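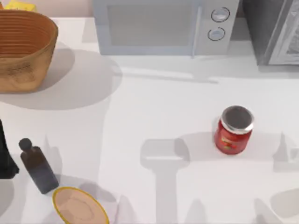
Surnora Community Help
Home Assistance and Automation

Can a household robot open and close jars without supervision?

Posted by Princess Dumlao, 2021-09-23

Our residence in Dunham provides shared kitchens to older tenants, many of whom have limited grip strength. The management wishes to know whether a two-armed machine can be relied upon to pick up a jar from a crowded counter, loosen the lid and put the jar down again. We would appreciate replies based on experience. Product advertising is not required.

Līga Mägi

Unsupervised use cannot be recommended at present. Locating and lifting a jar is the easier portion of the task. Removing a screw lid requires one arm to hold the glass firmly while the other turns, and the force needed differs from one jar to the next.
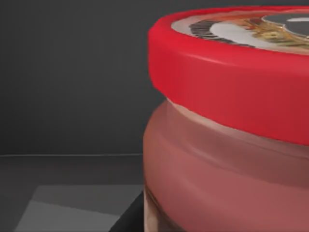 Red screw lid and upper part of the jar, close view.

At Siltard we recorded 86 attempts in July using jars of several sizes. The lid was removed in 12 of them. Most failures occurred when the jar rotated together with its lid. Results obtained in simulation were considerably better, and they should not be presented to tenants as an indication of performance in a real kitchen.

For the purpose described, a fixed under-cabinet jar opener remains the suitable choice. Tenants should be shown its use individually.

Veloso

We looked into this as well and the price was too high. It may be different in a few years. Please also see thread 3133, which concerns dishwashers but has some comments on grippers.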